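Robot ménager

Un robot ménager, au sens où je l'entends dans cette fiche, est une machine qui exécute une corvée domestique ou d'atelier à la place de quelqu'un : ranger, plier, trier, essuyer, vider un lave-vaisselle. Je tiens ce petit lexique toute seule depuis quelques années, donc ne vous attendez pas au ton d'un dictionnaire, je donne mon avis en route et je corrige quand on m'écrit (merci à Mingxuan Lu pour la relecture de la partie sur les pinces !).

Définition et limites

On met souvent dans le même sac l'aspirateur autonome, la tondeuse qui tourne seule dans le jardin et le bras articulé. Je préfère les séparer. L'aspirateur fait une seule chose, au ras du sol, et il la fait plutôt bien. Le bras, lui, est censé saisir des objets qu'il n'a pas forcément déjà rencontrés, les porter quelque part et les lâcher au bon endroit. C'est là que tout devient difficile, et c'est de lui que parle presque tout ce qui suit.

Je laisse aussi de côté les lignes de production classiques, où la même pièce arrive toujours dans la même position. Une cuisine ou un établi, ça bouge tout le temps - une tasse posée sur un torchon, un tournevis sous une facture, et voilà un problème tout neuf.

Un peu d'histoire (la mienne, surtout)

Mon premier contact avec le sujet, c'est le Pimis, un prototype monté sur roulettes qui devait débarrasser la table du petit déjeuner. J'ai assisté à une démonstration un mois d'avril, dans une salle beaucoup trop chauffée. Il a pris les bols un par un, très lentement, puis il s'est arrêté net devant une petite cuillère. On a attendu. Quelqu'un a fini par la prendre à la main et la démonstration a continué comme si de rien n'était.

Ensuite est venu Novum, dont l'équipe a eu la bonne idée de publier ses échecs autant que ses réussites. Anum Usmani, qui menait les essais, avait choisi une consigne toute bête : mettre dans un bac ce qui traîne sur une table. Sur une série de 138 tentatives, 92 se sont terminées sans intervention humaine. J'ai relu ce chiffre plusieurs fois sans savoir si je devais être impressionnée ou déçue, et je crois que je suis un peu les deux. Pour un laboratoire c'est très honorable, pour ma cuisine ça voudrait dire passer derrière une fois sur trois.

Les difficultés

La prise vient en tête. Une pince à deux doigts tient bien une boîte, un manche, un bord rigide. Elle est beaucoup moins à l'aise avec une chaussette, un sac en plastique ou une feuille posée à plat. On fabrique des mains à cinq doigts, superbes à regarder, mais chères et délicates, et bien des équipes reviennent aux deux doigts après quelques semaines.

Il y a ensuite la vision, avec ses ennemis habituels : le verre, l'inox brillant, tout ce qui est transparent. Et puis il y a le jugement ! Faut-il jeter ce bout de ficelle ? Est-ce que ce stylo va avec les autres ? Chez Yan, un atelier de réparation où j'ai passé une journée, on m'a montré un tri de petites pièces qui marchait très bien jusqu'à ce qu'un client pose ses clés au milieu.

Le cas du rangement de table
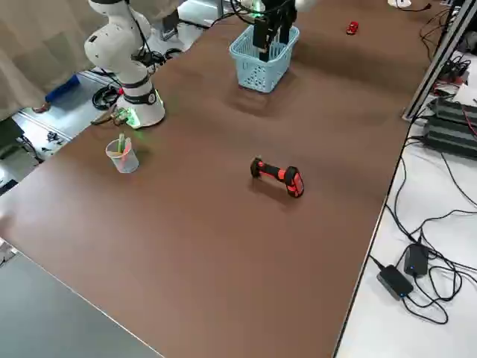
Le rangement sert volontiers d'exercice de base, et je trouve que c'est un bon choix, car tout le monde sait juger le résultat d'un coup d'œil. Il suffit d'un panier et de quelques objets qui n'ont rien à voir entre eux. La petite voiture rouge me paraît abordable, elle est compacte et isolée sur le plateau brun. L'outil orange et noir couché sur le côté demande plus de réflexion, avec un bout nettement plus massif que l'autre. Quant aux deux feutres ou stylos, le vert et le rose, ils sont dans un gobelet en plastique transparent, et je me demande toujours ce qu'on attend au juste : déplacer le gobelet avec son contenu, ou le laisser tranquille puisque c'est déjà une forme de rangement ? La pince noire plonge dans un panier bleu clair tout ajouré, ce qui lui laisse des parois à éviter en remontant. Moi, j'attraperais le tout en deux poignées sans y penser.

Alors, est-ce que ça marche ?

Ma réponse de février 2024 : dans un atelier, sur une tâche bien délimitée, oui, par moments. À la maison, pas encore. Casatano annonce une version domestique capable de reconnaître environ 1 000 objets courants, et je veux bien y croire, mais reconnaître une passoire ne dit rien sur la façon de la sortir de sous une pile de casseroles. J'aimerais surtout voir la machine travailler une semaine entière chez des gens, avec le chat et les miettes.

Voir aussi : pince, préhension, aspirateur autonome, tri d'atelier.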